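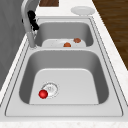
Cómo leer la ficha de un fondo de renta fija sin quedarse dormido en la página dos

Actualizado el 2024-09-23

La ficha mensual de un fondo de bonos está redactada por gente que cobra por no decir nada que pueda usarse en su contra. Se entiende, yo haría lo mismo. Pero si tienes dinero dentro, o estás pensando en meterlo, conviene saber en qué orden leerla. Necesitas la ficha, un lápiz y veinte minutos. El café es opcional, aunque lo recomiendo a partir del apartado de divisas.

Voy a usar como guía la ficha del Brellus Renta Fija Corto Plazo, porque es la que tengo en la carpeta y porque comete casi todos los pecados del género.

Paso 1. Sáltate la portada

La primera página trae el nombre del fondo, un gráfico que sube y un párrafo del equipo gestor sobre la volatilidad del trimestre. Apunta el nombre exacto y la clase de participación (suele ser una letra suelta al final) y pasa página. La letra importa: dos clases del mismo fondo pueden tener comisiones distintas, y la barata casi nunca es la que te ofrecieron en la oficina.

Paso 2. Busca la duración

Aparece como «duración modificada» o «sensibilidad» y se expresa en años, aunque no mide exactamente tiempo. Te dice cuánto se mueve el precio cuando se mueven los tipos. Con una duración de dos, si los tipos suben un punto, el fondo pierde en torno a un dos por ciento. Con una de siete, haz tú la cuenta y siéntate antes.

Compara la cifra con el nombre. Un fondo que se llama «corto plazo» y tiene una duración de cinco no ha mentido, técnicamente - en algún anexo habrá una definición de «corto» que lo ampara. Tú ve al anexo.

Paso 3. Mira la calidad del crédito

Hay una tabla con letras: AAA, AA, A, BBB y de ahí para abajo. Hasta BBB se considera grado de inversión. Por debajo se llama «alto rendimiento», que es una forma muy educada de decir que alguien podría no pagarte.

Suma los porcentajes de la tabla. Deben dar 100. Si no llegan, busca la línea «sin calificación» o «liquidez y otros», que a menudo se imprime en gris claro sobre blanco. En la ficha del Brellus esa línea suma 22, y no es poca cosa para ir en letra pequeña. Sin calificación no significa malo, solo que ninguna agencia ha opinado y que tendrás que fiarte del gestor.

Paso 4. Cuenta los emisores

El número de posiciones figura cerca de las diez mayores. Un fondo muy diversificado, como el Plunex Global Agregado, declara 3627. Nadie en su sano juicio los ha elegido uno a uno: a ese tamaño suele haber un índice debajo. Está bien, siempre que la comisión también sea de índice. Si te cobran gestión activa por un catálogo así, pregunta por escrito en qué se diferencia la cartera de su referencia.

En el extremo contrario, un fondo con pocas posiciones depende mucho de cada una. Mira cuánto pesa la primera.

Paso 5. Rentabilidad a vencimiento y comisiones, juntas

La rentabilidad a vencimiento (TIR de la cartera) es lo que darían los bonos si se mantuvieran hasta el final y todos pagaran. No es una promesa. Comprueba si la cifra es bruta y, si lo es, réstale los gastos corrientes. En un monetario o en un fondo a muy corto plazo, la diferencia puede comerse una parte vergonzosa del resultado.

La ficha de la gestora Lengyel da la TIR en la página dos y los gastos en la cinco. Anótalos en el mismo papel, uno encima del otro.

Paso 6. La divisa

Mira si la clase está cubierta («hedged»). Una clase en euros no siempre lo está: puede cotizar en euros y tener dentro dólares sin cubrir. En ese caso has comprado bonos y, de regalo, una apuesta de divisas. La cobertura tiene un coste que varía con los tipos de cada moneda.

Paso 7. Compara con una ficha anterior

Descarga la de marzo y ponla al lado de la última. Fíjate en la duración, en el peso de BBB para abajo y en la liquidez. Si algo ha cambiado mucho, el comentario del gestor debería explicarlo. Si el comentario habla del entorno macroeconómico y de nada más, escribe a la gestora. Julalside contesta por correo en un par de días; otras te remiten al folleto, que también es una respuesta.

Guarda las fichas en PDF con el mes en el nombre del archivo. Muchas webs solo conservan la última.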